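Laundry day, again

Quick one tonight, the dryer has 2 loads to go and I am typing this standing up.

So. The bedroom reset. I keep saying I'll write down how I do it and then I don't, and then I get to the next one and have forgotten which order worked. Writing it down. Mostly for me.

Strip the bed first thing. Before coffee. If I have coffee first I sit on the bed to drink it and then it's eleven. Everything comes off – pillowcases, fitted sheet, the blanket if it's had a rough week. Straight to the machine in my arms, socks dropping down the hallway behind me. I pick those up on the way back.

The sheets are the gray Gestwood ones, if anyone remembers the post where I went on and on about gray vs white. Still happy with gray. They wrinkle. They have always wrinkled, the label says something about wrinkle resistant and I don't know who they tested that on. I used to iron the top edge like a crazy person. Stopped that two apartments ago. You pull it tight at the corners, run a hand over it, done. By bedtime it's all creased up again near the pillows anyway.

One thing about the corners. Do the far one first, the one against the wall. I did it last for years and every single time I had to climb on the bed I had just smoothed out. Far corner, then diagonal to it, then the other two. Takes less time and you don't end up kneeling on your own work.

Pillows are the green check cases. Sage I guess? Not a color I'd have picked, they were on the end shelf at Clemetti when it was closing down and I only went in for a bath mat. They ended up being the nicest thing in the room. Soft from the first wash too. I'd buy another set but the store is a phone repair place now.

Then the basket. OK the basket is the part I wanted to talk about.

I had a tall fabric hamper before, the kind that folds flat. Hated it. You could never see the bottom, so things lived down there. I found a swim towel in it in September and I'd been blaming the dog park for that smell. Swapped it for a plain white plastic one, holes in the sides, handles you can really get your fingers into. It's from Sawatzky, not fancy at all, it was in the aisle with the mop buckets. Wipes clean. Air gets through. Nothing hides in it.

And I work out of it on the bed now instead of the floor, which has saved my back. Basket goes on the clean sheet, I stand next to it, fold, stack, done. When the basket's empty I'm allowed to stop. That's the whole system.

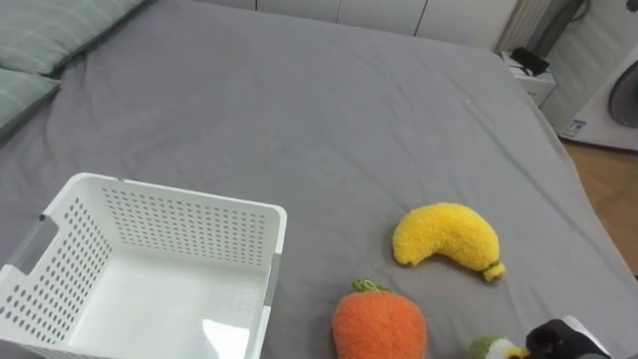
Order I fold in, since somebody asked in the comments a while back. Towels first, they're big and they make the pile go down fast and you feel like you're winning. Then pants. Then shirts. Then the small stuff, which I don't fold so much as sort. Underwear gets tossed in the drawer. Life is short. Socks get paired if the pair is right there, otherwise they go in the sock bag and I deal with the sock bag when it gets full. It is full now. I'm not dealing with it.

Fitted sheets I do not fold nicely. I've watched the videos. I've stood there with my hands in the pockets of the thing like a puppet show. I get it into a rectangle-ish lump, put it inside its own pillowcase, and put that on the shelf. One bundle per bed. That trick I stole from a magazine at the dentist and it's the only laundry tip that has ever stuck.

Stuffed animals. We have a plush banana. It lives on the bed, it gets used as a neck pillow for TV, and it gets washed with everything else now and then, cold, gentle, inside a mesh bag. Do not put it in the dryer on hot. I did that with a fuzzy blanket once, same sort of loopy fuzz, and it came out feeling like a doormat. Air dry, give it a good shake, poke the stuffing back where it goes. It takes forever in the middle, so if you squeeze it and it feels cool it isn't done yet.

Detergent, since I always get asked. I'm using the Baltedum stuff, the unscented. Half of what the cap says. I was filling it to the line for years and the towels had that waxy thing where they push water around and don't soak it up. Half the cap, a hot rinse once in a while, towels are fine now. I have no idea if it's the brand or just the using less. Probaly the using less.

What else. Oh, the mattress. While the bed's bare I vacuum it with the little brush thing, go along the seams, and flip the pillows out the window for a bit if it isn't raining. I'm supposed to rotate the mattress too. I'd say I do it every other time but it's more like whenever I remember, and I never remember which way it went last. Put a safety pin in the one corner so I'd know. Then didn't write down what the pin meant.

Whole thing is maybe an hour of me doing something and the rest is waiting for machines. I do the waiting parts in the kitchen. The mistake is starting another project in the middle – I pulled out the whole closet once between loads and we slept on the couch cushions that night with a mountain of coats on the bed.

Things I still haven't figured out:

Where to keep the basket when it isn't in use. It doesn't fold flat, thats the one thing the old hamper had going for it. Right now it's on top of the dryer and I have to move it every time I want to open the cabinet.

Whether I need a second set of the gray. One set means it all has to be washed and dried and back on the same day, and tonight that's looking tight.

What to do with single socks. Keep them a month? A year? I have one with little lobsters on it and I can't let it go.

Ok the buzzer just went. Going to check if the blanket is dry or only pretending. Next post is the spice drawer, I promise, I already took everything out of it so now I have to.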